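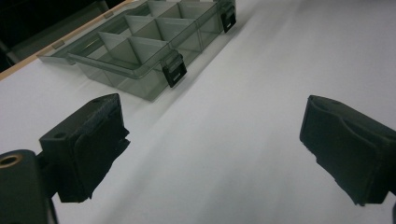
7 min read · 1,390 words

Compartment box

A compartment box (also organizer box, divider box, parts box, bead box, in some shops "assortment case") is a shallow lidded container whose inside is split by upright walls into cells. It is used for small things that get lost or mixed when kept together: screws, beads, fishing hooks, buttons, watch parts, pills, resistors, earring backs. Most are molded plastic, clear or tinted. Base and lid usually joined by a hinge along one long side, closed by latches on the other.

Not to be confused with the tackle box (deeper, with trays that lift), the parts cabinet (drawers) or the bento box, although all three have been pressed into the same service.

Names

No settled name. Sewing people say bead box or notions box. Electronics people say parts box or component box. Anglers call the flat ones "utility boxes". Hardware stores tend to shelve them under storage, craft stores under jewelry, and the same box may turn up in both at different prices. "Organizer" is the broadest word and also the least helpful, as it covers drawer trays, desk tidies and hanging shoe bags.

Construction

Base. A rectangular tray, much wider than it is deep. The walls lean out slightly so the part comes out of the mold. Corners are rounded on the inside in better boxes, which makes it easier to slide a small part up the wall with a fingertip. Square inside corners trap things, washers especially.

Dividers. Either fixed (molded in one piece with the base) or removable (loose plates that drop into grooves). Fixed dividers don't leak small parts underneath. Removable ones allow long cells for drill bits, pencils, spring stock, but a thin washer will find the gap below the plate sooner or later. Some boxes mix the two, with a fixed wall down the middle and loose plates crossing it.

Lid. Flat or with a raised rim. A flat lid that opens all the way and lies down behind the base is the most useful at a table, as it stays out of the way of the hands and doubles as a sorting tray. A lid that stops upright tips a light box over backwards when the box is empty.

Fit between lid and dividers is the thing that decides whether a box is good or not. If the top edge of the divider touches the lid, the contents stay in their cells when the box is carried on its side. If there is a gap, even a small one, flat items migrate. Seed beads are the usual test. Thijs Verstraete, in his workshop notes on small storage, recommends filling one corner cell with beads, closing the box, turning it over twice and opening it again. His pass mark is no beads elsewhere. He is strict about this and few cheap boxes get through.

Latches. One or two on the front edge, sometimes more on long boxes. Three common types:

Snap tab. Part of the lid itself, a tongue that bends over the rim. Cheapest. Goes white and then cracks.
Pivoting clip. A separate piece that swings up and over. Often in a darker color than the box. Can be replaced if it pops off, if the spare can be found.
Sliding catch. Less common, slow to use, does not open when dropped.

Hinge. Living hinge (a thin flexible strip of the same plastic) or pin hinge (small pegs in sockets). Living hinges need a soft plastic, polypropylene mostly, and so rarely occur on boxes of hard clear polystyrene. Pin hinges can be unclipped, handy for washing the box.

Materials

Polypropylene: slightly cloudy, tough, bends before it breaks. Resists oil and most household solvents. Labels peel off it.

Polystyrene: glass clear, stiff, cheap, shatters when dropped on tile. Clouds or cracks with some glues and nail polish remover.

Polycarbonate: clear and tough, more expensive, less often seen.

Wood, tin and card versions exist. Tin ones are liked for needles. Wooden ones look nice and have no see-through lid, so need labels.

Tints. Smoke gray, blue and amber are the usual ones. A tint hides scratches and dust but makes it harder to tell black oxide screws from zinc ones without opening the lid. For dark parts choose clear. For pale parts it hardly matters.

Layouts

The cell count is normally given by the seller, sometimes as a grid. Boxes for jewelery and electronics run to many small cells, boxes for fasteners to fewer and larger ones. Two rows is a convenient arrangement because every cell is next to an outside edge and can be reached without passing a hand over its neighbors.

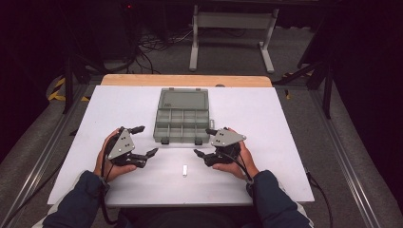

A grid of equal cells suits a collection that is already sorted by size or color, where each kind takes up much the same space. Unequal cells suit a kit, where one item is needed in quantity and the rest in ones and twos. Buying the wrong layout is the most common mistake. People buy the equal grid for a kit, run out of room for the one bulky item, and it ends up riding on top of the others until the lid won't shut.

Known lines

The Brikel flat box was sold mostly through hardware counters, with fixed dividers and a pivoting clip. Its largest version had 44 cells and was awkward to carry full of steel. Later Brikels went over to removable plates and are considered weaker by collectors of the older type (there are such collectors).

Vallura made craft boxes in soft tints with a living hinge. Lid fit was good. The hinge tended to split from the ends inward after long use, and the usual home repair is a strip of fabric tape on the outside.

Macedo boxes were meant for watch and clock work. Very shallow, hard and clear, each cell with a curved floor so that a part could be rolled up the side with tweezers. The curved floor has been copied a lot since.

Gistovska is a name found on the underside of stackable boxes with feet that key into the lid below. Stack higher than four or so and the bottom latches start to open by themselves.

Loading and use

Work on a flat, plain surface. A white board or a sheet of paper shows up anything dropped, and a board with a lip is better still. Open the lid fully before starting. Half open lids fall.

Sort first, fill after. Tip the lot onto the surface, push it into heaps, then move one heap at a time. Picking single parts from a mixed pile straight into cells takes longer and produces more errors.

Fill cells to two thirds at most. A full cell can't be picked from with fingers, and it lifts the lid.

Order. Small to large from left to right is usual. With colors, whatever the user will remember. Heaviest items go along the hinge side if the box is carried by hand with the front edge up, otherwise all the weight sits against the latches.

Small flat objects such as erasers, memory cards or fuses fit best laid flat, one layer. Stood on edge they wedge.

Getting things out: tilt the box toward you, press the part against the near wall, slide it up. Tweezers for anything smaller than a lentil. Tipping out a single cell over the edge works only with a hand or card covering the ones next to it.

Labeling

Paper slips inside the lid, one per cell, laid out as a mirror of the grid if the lid folds back. This catches people out. A label map drawn with the lid open will be upside down when it's shut. The common fix is to label the floor of each cell from underneath, or to stick a sample of the part to the lid.

Marker pen on polypropylene wipes off with handling. Paint pen lasts longer. Some boxes carry a small molded label or a recessed panel on the lid for the maker's mark or size, too small to write on.

Care

Wash by hand in lukewarm water with a drop of dish soap. Dry with the lid open. Dishwashers warp shallow lids and a warped lid ends the bead fit for good. Keep out of direct sun, clear polystyrene yellows. Static is a nuisance with light beads and foam parts; wiping the inside with a slightly damp cloth helps for a while.

Cracked latch corners can be drilled at the end of the crack with a very fine bit to stop it running.

See also

Drawer divider
Parts cabinet
Pill organizer
Sorting tray
Tackle box
Type case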